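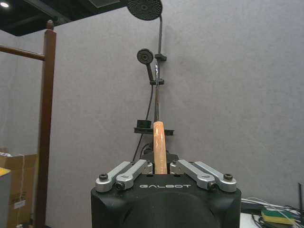 22 September 2021. I have finished the first half of Grandfather's letters, the ones from the years before he married. I promised myself to translate one every evening, and since July I have kept the promise, except for the week with the bad tooth. It is slow work. He wrote in the dialect of Gosach, and he wrote as he spoke, so I must first read a sentence aloud before I understand it, and only then can I look for the English. Often the difficult words are not the old ones. My neighbour can show me a scythe in a book, but for ordinary things in the house I still have holes. For years I called the shower fixtures "the armature", as we do at home, and people were too polite to correct me. A colour like peach-orange, for a smooth thing with a rounded top, I would simply have called "skin colour" when I came here. Now I know better, and I have written both in my notebook, on the same page as "windowsill".

Tonight it was letter 23. He is working in the sawmill and complains about the food, and then there is one line about a girl who laughed at his hat. It is not my grandmother, the dates do not fit. I was quite surprised how much I wanted to know who she was. He never mentions her again, or at least not in the letters I have. I asked my mother on the telephone and she said only that he had many hats.

The hard word in this letter was one that means to be homesick, but only for a place and not for the people in it. I tried "longing", which sounded like a song on the radio. Then I tried "he missed the valley", and I left it like that. It is plain and a bit flat. I think he would accept it. He did not like big words, and in another letter he makes fun of the priest for using them.

Mathias Mayrhofer wrote back at last. He is the only person I know who still reads the old handwriting without a table beside him. I had sent him the four lines which I could not read in letter 12, and he has solved three. What I took for "the horse is dead" is "the bread is hard"! I had already written a sad little note for the margin about this horse, and about how much a horse cost at that time. I took the note out. The fourth line he also cannot read, he thinks the paper was folded there when the ink was fresh. He asks if I want to make a small book of the letters when everything is done. I don't know. My cousins would each take a copy and put it on a shelf. But perhaps the children would read it later, and they do not have the dialect any more, not even the counting rhymes.

For the typing I have changed my system. Before, I put the German on the left side and the English on the right, and every time I corrected something the two sides moved apart. Now I keep two files and number the paragraphs. It should have occurred to me at letter 1. I have to go back and number everything, which will take a few evenings.

Other things today. Rain until noon, then grey. The bus to Cadbridge was late, so I walked as far as the bakery and took the next one. At the library I asked again for the dialect dictionary, the second volume, and they will try to get it from another branch. I renewed my card while I was there. Bought plums, not so good as last week, and a new pen with a fine tip - the old one makes spots on thin paper.

I looked ahead a little, although I had decided not to. Letter 29 is four pages long and written in pencil. He starts it with "Dear parents, please sit down". Before that come several short ones, mostly about money and one about a pair of boots. Tomorrow letter 24, the one with the brown stain on the corner.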